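Fitting door wedges and felt pads on hard floors

A wedge holds by friction along its full underside. If only the toe touches the floor, the door will push it along. Check the gap under the door first: measure at the handle side with the door half open, then again fully open, as many floors fall away by up to 4 mm.

Wipe the floor and the base of the wedge with a damp cloth and a drop of washing-up liquid. Dry both. Polish residue is the usual cause of slipping.
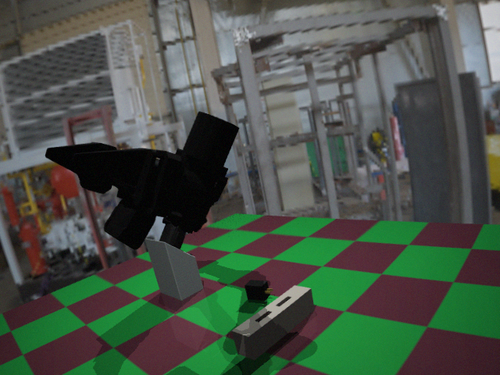 If the wedge still creeps, glue a strip of thin rubber to the base. Key the surface with 100 grit paper, apply contact adhesive to both faces, wait until it is touch dry and press together. Leave under a weight for 12 hours. Trim the rubber flush with a sharp knife.

Felt pads on chair legs need the opposite treatment. Grit collects in the felt and scratches varnish, so vacuum the pads monthly and replace them once they are flattened. Nail-on pads last longer than stick-on ones on solid legs, but should not be used on tube.

Do not oil a squeaking hinge to stop a door swinging. Take out one hinge pin, bend it very slightly with a hammer and refit it.

Comments (2)

Hülya Kozan
Rubber from an old inner tube works well. Wash the chalk off first or the glue won't take.

Taner Ekinci
What adhesive for a painted wedge? Mine lifted the paint off with it.

Contact us | © Bralteck Home Notes, December 2022 | Back to top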